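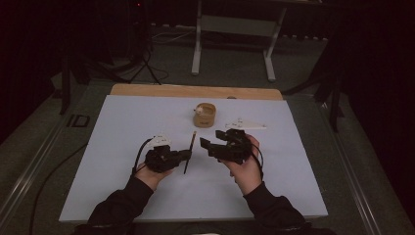 Bolígrafo o rotulador oscuro sobre el tablero gris azulado; al fondo, vaso cilíndrico de color tostado.

Cuaderno del taller de conservación de papel
14 de abril de 2026
Fondo Macapagal, correspondencia comercial. Limpieza y desacidificación, continuación.

Se retoma el trabajo en la caja 13 del fondo. El inventario del depósito le asigna 298 cartas, casi todas en papel de pasta mecánica, con membrete impreso y texto a tinta o a máquina. Los copiadores encuadernados quedan fuera de esta fase y se tratarán en mayo, una vez recibido el papel japonés de menor gramaje.

Limpieza en seco. Brocha suave por anverso y reverso, seguida de goma de vinilo rallada en los márgenes. No se ha pasado goma sobre las anotaciones a lápiz del destinatario, que el archivo considera parte del documento. En los pliegues exteriores la suciedad está muy adherida y se ha optado por dejarla: la fibra levanta con facilidad y la ganancia visual no justifica el riesgo.

Pruebas de solubilidad. Gota mínima de agua desionizada, secante y presión ligera. La tinta negra del texto es estable. La violeta de los sellos de entrada sangra de inmediato, también con mezcla hidroalcohólica. La azul de las firmas se comporta de manera desigual, y en más de nueve cartas deja halo al cabo de un minuto. Queda descartado el baño acuoso para toda la caja; se propone desacidificación no acuosa por pulverización, con ensayo previo en una carta sin sello.

Medición de pH en superficie. Las lecturas son bajas, como se esperaba, y peores en el borde superior que en el centro de la hoja. Renato Yap sugiere que el borde estuvo en contacto con el cartón de la caja antigua – el mismo tono pardo aparece en la cara interior de la tapa – y pide conservar un fragmento de ese cartón con el expediente. Se guarda en sobre neutro, rotulado a lápiz.

Grapas y clips. Retirados con espátula fina, sin palanca sobre el papel. La carta de la casa Prokari conserva una grapa oxidada que ha perforado las dos hojas; se consolidará con tisú y metilcelulosa. Los grupos unidos por clip se mantienen juntos en camisas de papel permanente, con la secuencia original.

Consulta pendiente. Precious Tolentino solicita que las cartas con anotación marginal se digitalicen antes de pulverizar, por si hubiera alteración de tono. De acuerdo. Conviene hacerlo con luz rasante además de la toma normal, pues en algunas se aprecian huellas de escritura de la hoja que tuvieron encima.

Material. El rollo de poliéster está casi agotado. Solicitar también secante grueso y recambio del filtro de la mesa de aspiración; el aparato pierde caudal pasada la media hora y obliga a interrumpir la limpieza.

Incidencia. En la carpeta 3 faltaba el folio intermedio de una carta. Apareció detrás de una factura, plegado en cuatro. Devuelto a su lugar y anotado en la ficha. El desplegado se hará con humectación controlada, siempre que el sello lo permita; de lo contrario, permanecerá plegado hasta nueva revisión.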